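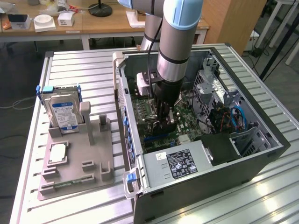 The tower on its side, with the lid off.

The computer had belonged to the parish history society, and it held 494 photographs of people standing in front of hedges. Euan Semple wanted them back by the weekend. He had said so in the pub, loudly, to Fiona Rennie, who had once mended his doorbell and had been paying for it ever since.

"It's only the inside that's gone," he told her. "The outside's perfectly good."

She put the case down on the long metal bench and undid the side. Green board, grey power supply, blue clips down one edge like the buttons on a school blazer. She had expected dust. She had been rather looking forward to the dust, as something to hold against him.

"Is that all there is?" said Euan.

"What were you hoping for?"

"I don't know. For what we paid, more."

They had paid Gwion Bellis 300 pounds for it in September, and Gwion had thrown in a mouse. Gwion sold computers under the name of Nimis, from a unit he shared with a man who bred koi, and every invoice he sent out smelled slightly of pond.

Fiona stood the hard disk up in its slot in the grey tray, where it could be seen and not sat on. The processor went in its square hollow and the memory lay along the front. Euan bent over them with his hands behind his back, as he did at other people's buffets.

"Which one's the hedges?"

She pointed at the disk.

"All of them? In that?"

"With room left over."

He took this badly. It had been eleven years' work, and he had supposed it would be bigger.
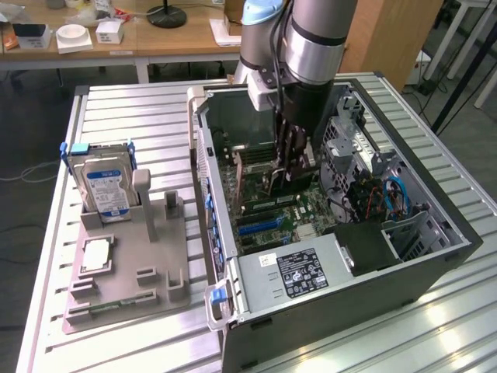

"Lewis Menzies will say I should have made copies," he said at last.

"Did you make copies?"

"I made a list."

The list was in his coat. It ran to three pages and gave each hedge a number, a parish and a remark. Number 105 said only "privet, Mrs Geddes, cross". Fiona read it twice and found that she wanted, quite badly, to see Mrs Geddes.

"Put the kettle on," she said.

"Does that help?"

"It gets you over there."

He went. She pulled the lamp a little closer and looked down into the case for a while. Behind her the cupboard doors opened and shut, one after another, all the way along.

"Fiona," called Euan. "Where would a person keep a teaspoon?"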